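4 min read

FOR IMMEDIATE RELEASE

Mindwood opens its hand-teaching program to outside shops, adds remote sessions

KALLCOMBE, August 29, 2026. Mindwood, the Kallcombe company that trains robots by having people show them the job, said today it is opening its teaching program to outside customers for the first time. Small stores, stockrooms, parts counters. Sign-up is live now, first sessions start in October.

The program is called Vusetari. Same name it has had in-house, we are keeping it. A teacher takes hold of the job either by remote control, wearing gloves and a headset, or standing next to the machine and moving the arm by hand. The robot records what its joints did and what its cameras saw. Do that enough times with enough small changes and the robot can start trying the job alone.

No code is written on the customer's side. The person who knows the shelf teaches the shelf.

"We kept sending engineers to teach stocking and they were bad at stocking," said Marianna Adamczyk, who runs Vusetari at Mindwood. "Fast, but bad. They grab a can any old way. Somebody who has worked a store reaches for it so the label ends up facing front. The robot picks that up from them, so we want them doing the teaching."

What's in the first release

Three task packs at launch: shelf restock, bin sort, and counter handoff. Each pack comes with a base model that already knows the general motion, plus room for the customer's own demonstrations on top. Mindwood asks for 2,000 demonstrations on a new task before the robot is let go on its own. Customers can record them all themselves, or have Mindwood's remote teachers do a share.

The restock pack is the furthest along. Snack cans were picked as the first product for it. They stand up, they tip over, they roll, and the lids are a different color from the body so the cameras have an edge to look for. Teachers are told to pause a moment before closing the fingers, so that the approach and the grip get stored as seperate steps.
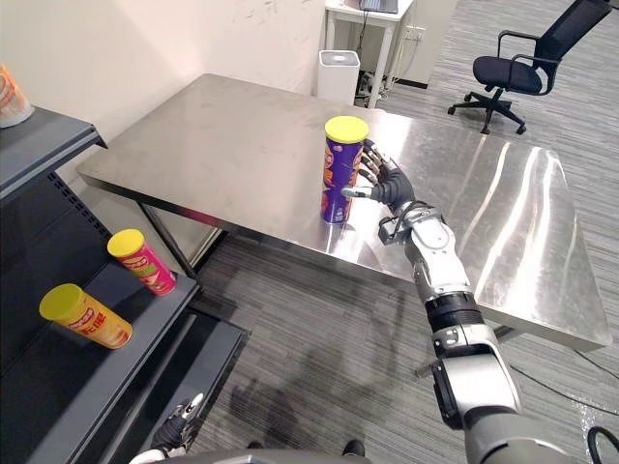

Vusetari restock task, robot's-eye view: right hand open beside a purple can, two more cans lying on the slanted shelf at left.

That pause matters more than people expect, according to Kazimiera Kołodziej, lead teacher. In early recordings the reach and the squeeze ran together. The robot learned to squeeze early and knocked cans over.

"My rule is thumb first," Kołodziej said. "Get the thumb where you want it, then bring the fingers around. New teachers watch the fingers. They're looking at the wrong side of the can the whole time. Once they fix that, their sessions get a lot cleaner."

Kołodziej wrote the teacher guide that ships with the program. It's short. Topics include how to start each try from a different arm position, when to throw a bad take away, and when to keep it. Fumbles with a good recovery are kept and tagged. A dropped can that gets picked up again is useful. A dropped can that rolls under the table ends the take.

Remote or by hand

Both methods feed the same training set, and customers can mix them. Mindwood suggests remote control for anything with fingers. Guiding the arm by hand works better for long, simple moves, like swinging from table to shelf, and for people who don't like headsets. Switching between the two takes a restart of the session software at the moment, a fix is planned.

Remote sessions can be run from the next room or from another town. Delay is the main limit. If the connection gets slow the software stops the arm and holds it in place until the teacher takes over again. Takes with a stop in them are flagged for review and not used unless a person okays them.

Garcia, the regional supply chain that has been the trial customer, will stay on as the first paying one. Its stockroom staff have recorded over 2,000 takes so far, mostly restock with some bin sort. Garcia will move to counter handoff next. Staff who teach get paid session time for it, and Mindwood has written the same term into the contract for all new customers.

"They asked for that up front and they were right," Adamczyk said. "It's skilled work. You're tired after an hour of it, your shoulders know about it. Short sessions, real breaks, regular pay."

Data

Customers own their recordings. Mindwood may use them to improve the base models only if the customer checks the box, and the box is off by default. Faces are blurred before storage. Audio isn't recorded at all.

Availability

Vusetari is offered by yearly license, per robot, with teacher training included. Customers need a clear work area, a wired connection and one person on site who can reach the stop button. Pricing on request. Places in the October group are limited, and shops within driving distance of Kallcombe get first pick becuase setup is done in person.

Demo visits by appointment, weekday mornings. Bring a product from your own shelf if you like, one of the teachers will try it with you. Nothing glass please.

About Mindwood

Mindwood builds teaching tools and training software for robot arms and hands. Based in Kallcombe.

###

Contact: Mindwood Press Office, Kallcombe | © Mindwood. All rights reserved. | Back to top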